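Checklist before the session, hand gripper practice, student robotics club Wostach
Date of check: 14 June 2020
Filled in by: Nana Appiah
Tools checked: two hand-held grippers, we call them Darko and Canisero
Task of the day: fruit into the box

Please fill in with a pen first and then copy to the shared file. Last time in May we had three lines empty and I could not guess what was meant. If you write "OK", it means you touched the part with your own hand. If you only looked, write "looked".

## 1. Table and cloth

- [x] Table does not rock. OK.
- [x] Cloth with the grid is on the table. *Comment: it has folds at the back side. I let them stay, but the front part must be flat where the fingers go down.*
- [x] No drinks on the same table. OK.
- [ ] Cloth fixed with tape at the corners. *Comment: not done, the tape roll is finished. Who goes to the shop, please bring the wide one.*
- [x] Cables do not cross the place of the hands. *Looked. Check it again after each change of person, the cables like to move.*

## 2. Grippers, before anybody takes one

- [x] Finger pads are clean and glued on all the surface. OK on Darko. On Canisero the left pad was a little lifted on the lower side, I pressed it back. Check again next time.
- [x] Pins of the arms are in their places and do not turn out. OK, both.
- [x] Arms open and close fully, without load, 21 times. *Comment: Canisero makes a small click when it is almost closed. The force is the same as before, so I accept it, but I write it down.*
- [x] Nothing sharp on the housing. OK.
- [x] Hair tied, no rings, sleeves above the wrist. *This is for everybody, also for the one who only watches.*
- [ ] Spare pads in the drawer. *Comment: there are 3 left. We agreed that the minimum is 14, so this point is not passed. I have written to Plavness and wait for the answer.*

## 3. Objects

- [x] Fruit is whole, no broken peel. OK. *Juice goes into the joints and then it is a long evening with cotton sticks.*
- [x] Different sizes are on the table. OK.
- [x] Stems checked. *Comment: one mandarin has a twig on it. It can stay, but place the pads on the sides of the fruit and keep them away from the twig.*
- [x] Box is open and stands stable. OK. Pink cardboard box, same as in the plan.
- [x] Fruit is not eaten after the session. *I know. Still no.*

## 4. During the work

- [x] Approach with the arms open, slowly, and stop before contact. OK.
- [x] Squeeze only until the fruit is held. *Comment: new members squeeze too much. Please show them first with the small orange one.*
- [x] When two grippers are on one table, each takes a different fruit and says aloud which one. OK.
- [x] Free hand stays out from between the fingers. OK.
- [x] Change of person after 34 minutes at the latest. *Comment: my wrist says it should be earlier. We can discuss.*
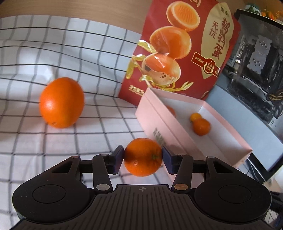

Closed on a small fruit in the first picture, still open around a mandarin in the second.
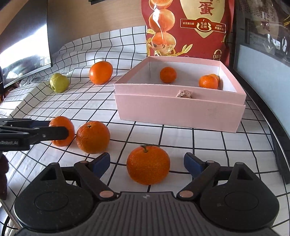

## 5. After the session

- [x] Grippers put down with the arms closed. OK.
- [x] Pads wiped with a damp cloth, then with a dry one. OK.
- [ ] Cloth shaken and folded. *Comment: left on the table for the next group, they asked for it.*
- [x] Box emptied. OK.
- [x] Results of this check copied to the shared file. OK.

Open points to carry over: tape for the corners, spare pads, left pad of Canisero, the click. If you close one of them, write your name next to it and do not delete the line.

Nana Appiah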